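Supper club news, 9 October 2022

Quick one this month, the boiler man is due. Harvest supper is ON. Doors at the Dubey Rooms half past six, food at seven, not before, whatever Shivam tells you. 49 places, 30 gone already. Names to Manju Kashyap please, and say if you're veggie when you book and not on the night.

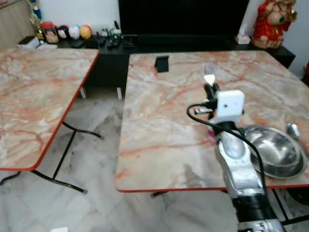

Marble-patterned tables with the red edging.

Menu so far: dal, two sorts of rice, Sunita's aubergine thing, roti, kheer. Still need somebody for salad and someone with a big pan, mine has lost its handle. Shalini Garg is doing pickles again (lime and carrot). Jars for sale after, cash only, bring a bag.

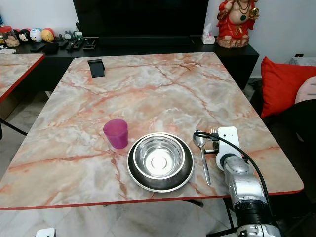 Parking. Do not use the Priltatov yard, they lock the gate at eight and last year two cars stayed the night. Plolach Road is free after six. The 46 bus stops at the corner, last one back is ten past ten.

Recipe swap carries on in the back room after pudding. Write them out clearly pls, quantities as well. Mamta Sengar is still trying to work out what "enough flour" ment in the spring lot.

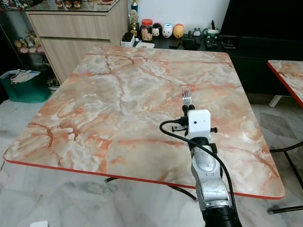
Washing up rota is half empty. You know who you are. Two names per slot, twenty minutes each, tea towels from home.

Money for tickets by the 29th of October. Lost property: one green scarf, one reading glasses case, a very nice ladle. Ask Manju.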